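The Torneck goes in for its MOT

Jul 9, 2025

I dropped the Torneck off at Bukhari at half eight this morning and walked home. It had an advisory on the front tyres last time and I finally replaced them in February, so I was only worried about the handbrake, which had been coming up seven clicks before it held.

It passed. The handbrake needed adjusting and they charged me £28 for that on top of the test. The mileage is now 122 thousand, and the only advisory is light corrosion on the rear subframe.

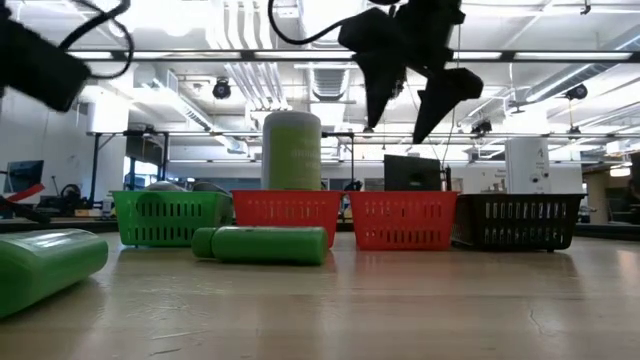 Green, red, red and black baskets on the table.

Rowena Sison asked in the comments whether I still plan to swap it for a Stoltura. I drove one in Weltholm last month. The seats were better than mine and the gearbox was smooth, but the boot floor is high and I didn't like the touchscreen heater controls. I'll keep the Torneck for another winter.

Next job is the subframe. I'll wire brush it and put some wax on while the weather is dry.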